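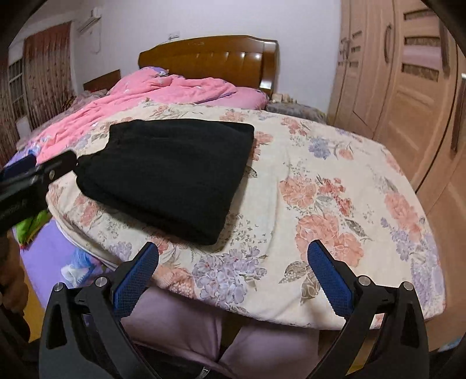

Folding for the machine: a laundry worker on her changing job

30th December

The Ateş laundry washes for hotels, two hospitals and a number of private households. The sheets and towels have gone through a folding line, the Bander, since before most of the present staff arrived. Clothes have always been folded by hand. Last March the company agreed to work with Zakex, a firm that wants to teach robots to do that part as well, and asked its folders if any of them would like to record their work.

The woman we spoke to has been in the folding room for eleven years. She asked us to leave her name out. She now spends three mornings a week folding at home with a pair of hand-held grippers and the rest of her hours at the laundry.

The grippers have two black fingers each with a blue pad at the tip. She closes them on the cloth the way she would pinch it with her own hand, and a camera on the tool records what she does. Her folding goes on a padded cover with flowers on it, laid on top of the bed.

"They wanted it done in ordinary rooms," she says. "At work we have steel tables and white light, and everything is the same height. In a house you have a blanket pushed to one side and a wardrobe next to you. So I do it in the bedroom. I sit with it in front of me and fold."

She found the first two weeks hard. A shirt that takes her a few seconds by hand took several minutes with the tool, and her wrists hurt in the evening.

"You don't feel the cloth. With my fingers I know if I have one layer or two. With these I have to look. I picked up two layers so many times. Dark things are the worst, you can't see where the edge is. With black I go slowly and I go back to the corners."

Asked whether the folds are as neat as the ones she makes at the laundry, she says no. Zakex told her not to worry about it. A thick fold or a corner that doesn't line up is kept along with the good ones. What they don't want is for her to put the tool down and fix it by hand.

"That was difficult for me. Eleven years somebody checks your folding, and then somebody tells you a bad one is fine. I still fix them. I just fix them with the gripper."

Her target is 80 garments in a morning. She reached it in her fifth week. Before that she was paid by the hour whatever she finished, and she says she would have stopped otherwise. In the laundry the target for a full shift is roughly 900 pieces, including what comes off the Bander and only needs stacking.

We asked how the others in the folding room see it. She took some time to answer.

"Some of them don't like it. One told me I'm teaching the thing that takes her job. I said they will teach it with or without me. She said that isn't an answer, and maybe she's right. We still eat lunch together."

She remembers a similar argument over the Bander, which was already old when she started. The people who had been there longer told her that sheets used to need four folders. By her time it was one person feeding and one person taking off. "The sheets were heavy and they were glad not to lift them. But two people went somewhere else, and I never heard where."

The laundry says no jobs in the folding room will go before the agreement with Zakex ends. There is no robot folding clothes there at present. One was brought in for a trial over the summer and worked through a load of 147 hand towels and T-shirts. She went to watch.

"It was slow. It did the towels all right. With the T-shirts it lifted one sleeve and waited, and lifted it again. I do that too, with the gripper. I thought, that's me from the second week."

A competing service, Flondau, has told its customers that it plans to fold by machine throughout. She doesn't believe it will manage this soon, mainly on account of children's clothes and anything with straps. She would like to see a machine take the work gowns from the hospitals, which are dull to fold and come in large numbers.

What has changed most for her so far is the company. In the folding room there are six people and a radio. At home she has the tool and the bed, and a pile that has to be shaken out and mixed up again when she reaches the bottom of it.

"You fold it, then you mess it up, then you fold it again. My mother saw me and thought I had lost my mind. At work when a stack is finished it goes out the door to somebody. I miss that part."

The pay is better for the mornings at home, by enough that she has kept them. She has asked to go down to two a week in the new year and is waiting to hear. The last batch she sent in had 387 recordings in it, and eleven came back because a sleeve of her sweater had covered the lens. She wears short sleeves for it now.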